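Tumex sim set - student robotics club, README

Readme is a bit of a mess, sorry. Last edit 1 July 2024.

What you get: 865 episodes, 77 held back for testing. 7 task folders, 2 cameras. All simulated, no real arm anywhere in here. Table, floor and lights stay put, small objects get shuffled.

Pravesh Ngubane built the scenes, Samuele Cocco did the teleop and most of the relabeling - ask him about folder names, they're from his old Menero project.
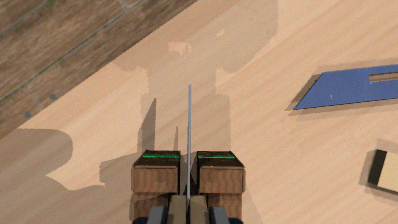
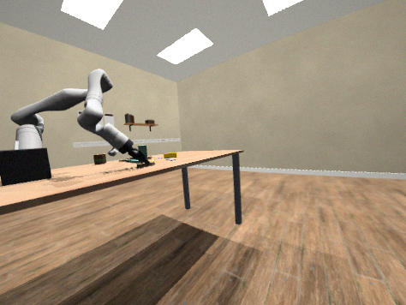 Can I train on just one camera?
Both views are stored separately so you can load only one. Our club baseline used the gripper view alone and did ok on the easy folders.

Known problems
- a few episodes start late, trim them yourself
- language labels are short and somtimes lowercase
- Vancombe loader is old, use the new one

Free for class use. Credit the club pls.

We use cookies to improve your experience. Accept / Manage settings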